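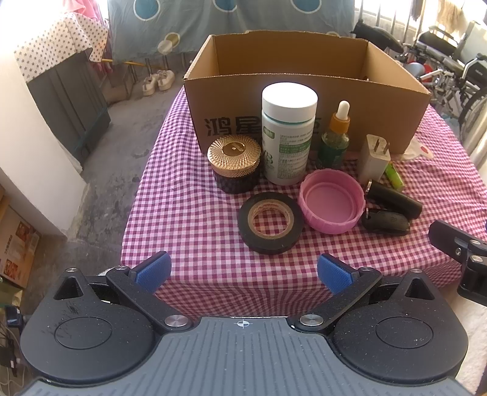 Pink gingham on the table, cardboard box toward the back.

Okay friends, several of you asked how the lock saga went at the new place, and I promised I'd write it up once I'd slept. So settle in, get your coffee, I'm going to ramble a bit. This is about getting a house rekeyed when you move in, plus a garage side door that nearly made me cry.

Quick background for the new folks (hi!). We left the apartment over in Flatside at the start of October and moved to an older house in Nornside, 484 Mirmont Lane if you're one of the people who keeps offering to mail me cookies, and yes please, keep offering.

At closing we were handed a sandwich bag of keys. I love a bag of keys, I really do, but no labels on any of them, and a couple looked like they belonged to a suitcase. I spent a whole evening walking from door to door trying each one like a contestant on a very slow game show.

Results of the game show: front door and back door took different keys. The side door on the garage took no key in the bag at all. The basement door opened with the back door key if you pulled up on the knob and leaned, and I'd like to thank my hip for its service.

Now, I'd always assumed moving in meant buying all new locks. I had a cart full of shiny deadbolts ready to go at the big store's website and was feeling very grown up about it. Then my neighbor across the lane asked why I didn't just have the old ones rekeyed, and I had to admit I didn't really know what that meant.

So for anyone else in my shoes: rekeying is when the locksmith takes out the cylinder, swaps the little pins inside, and the lock stays right where it was on the door. Your old key quits working and a new key takes over. If the lock is in good shape, you keep it. Mine are heavy old things with a nice brass finish and I was so glad not to part with them.

You can often get several doors onto one key this way too, as long as the locks take the same kind of key. I asked about this on the phone before anything else, because I'm tired and I want one key. One! I've got enough rattling around in my bag.

I called Rodrigues Lock and Key, mostly on account of their sign, which I've driven past for years and which has a very cheerful painted padlock on it. They asked good questions. How many doors, what brand is stamped on the face of the lock, do the deadbolts turn freely, does anything stick. I went around with my phone on speaker reading things off the doors.

The side door on the garage got its own conversation. I said the key wouldn't go in. They said wouldn't go in or wouldn't turn? I said, well, hold on. Went out there in my slippers. Would not go in. Something was already in there. Friends, it was the broken-off end of another key, sitting way down in the keyhole as snug as could be.

Please learn from me here. I got out the tweezers. I had a plan. The plan pushed the piece farther in. If you've got a broken key stuck in a lock and you can't get a good grip on it right away, put the tweezers down and go sit on the porch. Also no glue on the end of a matchstick, which I had read about and was seriously considering. The locksmith made a small noise when I mentioned it.

They'd told me to expect them between 2 and 4 and the van pulled up at the early end of it, so I still had a sandwich in my hand. First thing they did was try every door with me, open and closed, before a single tool came out. I appreciated that so much. I've had repair people who started unscrewing things while I was still saying hello.

The broken piece came out with a skinny little hooked tool in less time than it took me to find my glasses to watch. I asked to keep it. I have it in a dish.

And the basement door! You remember, the hip door. I figured the lock was shot. The lock was fine. The door had sagged on its hinges and the bolt was scraping the bottom of the strike plate (that's the metal piece on the frame where the bolt goes in). Longer screws in the top hinge and it closes now with one finger. I've been down there just to close it.

While we were at it they swapped the screws in the front door strike plate for long ones that reach into the framing behind the trim. The ones that came out were stubby little things no longer than my thumbnail. If you do one thing this weekend, take one screw out of yours and have a look at how long it is.

Start to finish there were 6 cylinders to do, counting deadbolts and knobs, and every one now opens with the same key. I had extra copies cut on the spot. One went to my sister, one to the neighbor across the lane, and one is somewhere I won't be telling the internet about.

Things I'd do differently, since somebody always asks. I'd have called before the furniture arrived, because the back door was half blocked by a bookcase and we all had to do a kind of dance around it. I'd have tested every door the day we got the keys. And I'd have asked the sellers for the garage code, which I forgot, and then had to reset with the manual in one hand and a flashlight in my teeth.

Oh, and old garage remotes! If your opener came with the house, clear its memory and add your own remotes back in. On mine it was one button held down until a light went off, then pair each one again. Took me under 30 minutes, and a fair bit of that was moving the ladder.

Someone in the replies last time asked about smart locks. I went back and forth. For now I'm a plain key person with a keypad on the garage, and I'll look at it again in spring when I've stopped finding socks in the pots and pans box. If you've got one you love on an older door, tell me how it does in cold weather, I'd truly like to know.

Next up is the window latches, half of which are painted shut. If you've freed one without gouging the sash, my replies are open and I have snacks.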